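寝室のごみ箱に袋をかける
住まいと家事演習 最終報告

提出日 2024年11月12日
班員 フィオン・ウィン、タナシス・ヤナコプロス、デスピナ・ハジゲオルギウ
指導 メリナ・ポリティ先生

はじめに

最初にこのテーマを出したとき、班の中でもちょっと笑いが起きました。ごみ箱に袋をかけるだけのことで報告書が一冊書けるのか、というわけです。でも、話しはじめたら止まらなくなりました(授業が終わっても廊下で続きをやっていました)。袋がずり落ちて、気がつくと箱の底で丸まっている。縁からはみ出した分がだらしなく見えて、来客の前に慌てて押し込む。持ち手をどこにやればいいのか、いまだに決められない。誰でも毎週のようにやっている家事なのに、やり方を人に教わったことのある班員はいませんでした。

そこで今学期は、学生寮スティルナレオの個室を想定して、ベッド脇に置くナイトテーブルとごみ箱のまわりだけに話をしぼることにしました。スティルナレオは1938年に建てられた古い寮で、個室は決して広くありません。家具を増やすことはまず無理なので、今あるものの置き方と、袋のかけ方の手順だけでどこまで気持ちよくできるか、というのが私たちの問いです。

台所のごみについては、前の学年の班がとても丁寧な報告を残してくれているので、そちらに譲ります。寝室のごみはティッシュや糸くず、レシート、お菓子の包みといった軽いものばかりで、重みで袋が落ち着いてくれません。軽いごみには軽いごみなりの難しさがあるのだと、寮の友人たちに話を聞いて回るうちにわかってきました。

袋の形を先に知る

練習に使ったのは、灰色の地に赤みのある帯が入った持ち手つきのポリ袋です。買い物でもらってそのまま台所の引き出しにたまっていくような袋で、最初から決まった大きさのごみ箱に合わせて作られているわけではありません。そのため、口を開いて箱にかぶせると、まず胴のあたりに余りが出ます。くしゃくしゃのまま引っぱると、余りが片側だけに寄って、反対側が縁から外れてしまうのです。

私たちが試した中では、床に箱を置いて、袋の左右を同時に持ち、家具の前面に軽く寄せるようにして扱うと、ずいぶん楽になりました。ナイトテーブルの白い前板がちょうどよい「つい立て」になって、箱が奥へ逃げていかないのです。持ち手の輪は、口を広げる段階では上に出しておいたほうが見失いません。先に折り込んでしまうと、あとで口の向きを直したくなったときにつかむところがなくなります。これはデスピナが最初の週に気づいたことで、班の手順書にもすぐ書き加えました。

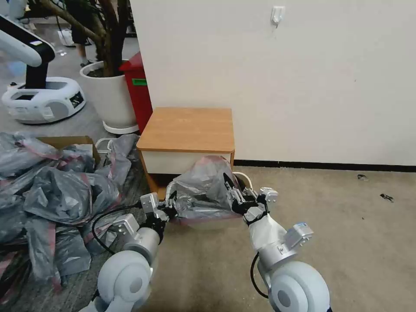 置き場所について

ナイトテーブルは、木目の天板に白い引き出しの前板、その下に扉のない棚がついた小さなものです。壁にぴったりつけて置くと、前の床がまるまるごみ箱の場所になります。ベッドから手を伸ばして届くかどうかを考えると横に置きたくなるのですが、横に置いた場合は掃除機をかけるたびに箱を持ち上げて戻すことになり、これが意外に面倒でした。

タナシスは最後まで「棚の中にごみ箱を入れる」案を推していました。見た目はたしかに一番すっきりします。けれども棚に入る高さの箱は浅く、紙くずを少し丸めて入れただけで上まで来てしまいますし、袋を替えるときは結局引っぱり出すことになります。それに、棚には読みかけの本を置きたいという声が友人たちからたくさん上がりました。私も本を置きたい側です。

それからもうひとつ、ベージュのカーペットは小さなごみがとてもよく目立ちます。壁ぎわに黒っぽいくずがぽつんと落ちているだけで、部屋全体が片づいていないように見えてしまうので、袋をかけ終えたら箱のまわりを見回すところまでを一連の作業に入れることにしました。拾ってすぐ捨てられる場所に箱があるのですから、こんなに都合のよいことはありません。 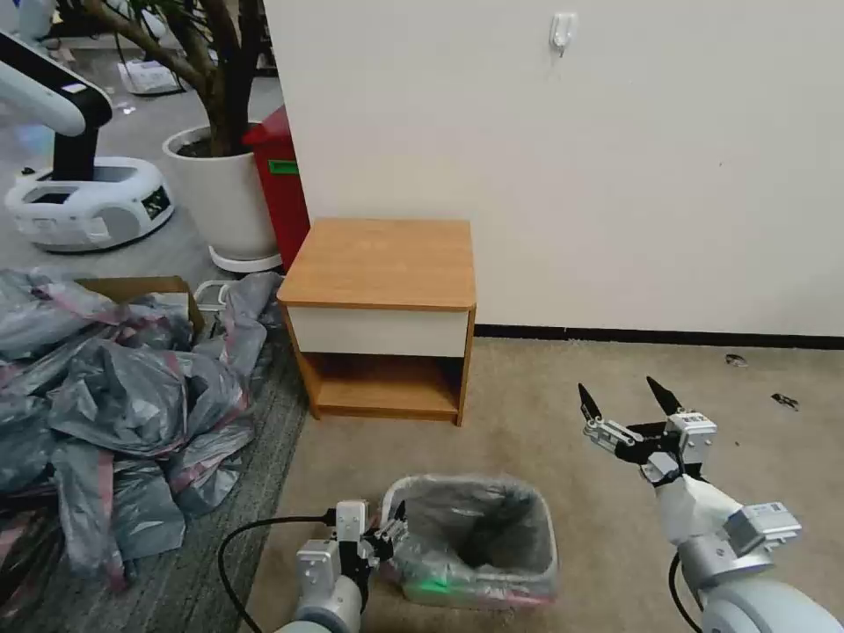

予備の袋をどこに置くかは、調べはじめる前には考えてもいなかった問題でした。話を聞いたネクタリオス・スタマトプロスさんは、ご自宅の寝室で替えの袋をごみ箱の底に敷いておくそうで、これは一枚二枚ならとてもよい方法だと思います。ただ、たくさんの袋を広げたまま重ねると、それだけで床の一角がふさがってしまいます。灰色にピンクの縞の袋が山になり、後ろに段ボール箱、その隣に小さな白いかごがあるという並びを見ると、いっそ袋のほうをかごにしまえばいいのに、と片づけ好きの血が騒ぎます。小さく畳んで立てて入れれば、上から一枚ずつ取れて、残りの量もひと目でわかるはずです。

畳み方は、細長く二つ折りを重ねてから三角に折っていく方法と、ただ四角に畳む方法の両方を試しました。三角のほうは見た目がかわいらしく、畳んでいるあいだも楽しいのですが、使うときに開くと折り目が強く残ります。四角はそっけない代わりに、口を探すのが早いです。私たちの手順書では四角を採用しました(三角派のデスピナはまだ納得していません)。

袋をかける手順

班で何度も書き直して、最後に残ったのは次のような流れです。

まず袋を一度大きく振って、中に空気を入れます。次に口を両手で開き、底を箱の中へ軽く落とします。それから片側の縁に袋の口を引っかけ、そこを押さえたまま反対側へ回していきます。全体が回ったら、内側に手を入れて底のほうへ空気を逃がします。最後に縁のしわをそろえて、持ち手は外側に垂らすか、縁の下へ折り込みます。

一番つまずきやすいのは、片側だけにかかった途中の状態です。ここで急いで反対側を引くと、先にかけたほうがするりと抜けてきます。私自身、何度もやりました。角の丸い長方形のごみ箱は、丸い筒形のものに比べて辺がまっすぐなぶん、短い辺から先にかけるとしわの行き場が決まりやすいように感じます。ただし、これは私たちの手の感覚による話で、きちんと比べる実験まではできていません。 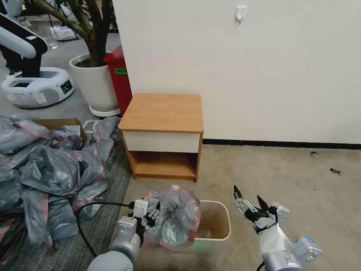 図3 ナイトテーブル前のごみ箱。袋は左側にかかり、右側は箱の内側が見えている。

中の箱の色についても少しだけ書いておきます。淡い色の縁に灰色の袋がかかると、境目がはっきりして、かかっていないところがすぐにわかります。袋の赤っぽい帯も思いのほか役に立ちました。帯が斜めになっていれば、どちらかに余りが寄っているしるしです。はじめは柄が派手で寝室に合わないと文句を言っていたのに、学期の終わりには、無地の袋のときにもつい帯を探してしまうようになりました。

うまくいかなかったこと

縁に輪ゴムをかけて袋を留める案は、見た目の点であきらめました。しっかり留まるのですが、袋を外すときに輪ゴムが飛び、ベッドの下に入ってしまいます。壁の小さな粘着フックに予備の袋を下げる案も出たものの、寝室の壁に袋がぶら下がっている眺めを好む人は、話を聞いた中にはいませんでした。フックには帽子か鍵をかけておくのがよさそうです。

また、手順を文章だけで友人に渡してみたところ、「片側の縁に引っかける」の片側がどちらなのかで迷う人が出ました。絵を添えるつもりで下描きまで進めたのですが、提出に間に合わず、今回は文章のままです。

これからの予定

1月に、スティルナレオの談話室で小さな講習会を開かせてもらえることになりました。袋を畳むところから始めて、自分の部屋のごみ箱を持ってきてもらい、一緒にかけてみるという気楽な会です。ポリティ先生からは、洗面所の小さな箱も取り上げてはどうかと助言をいただきました。洗面所は床がぬれることもあり、置き場所の考え方から変わってきそうなので、まずは班員それぞれの家で試して、困ったことを書きとめておくところから始めます。

最後になりましたが、長い話に根気よくつきあってくださったスタマトプロスさん、それから毎週のように袋をためて届けてくれた寮の皆さん、本当にありがとうございました。袋はまだたくさん残っていますので、ご入り用の方はどうぞタナシスまで声をかけてください。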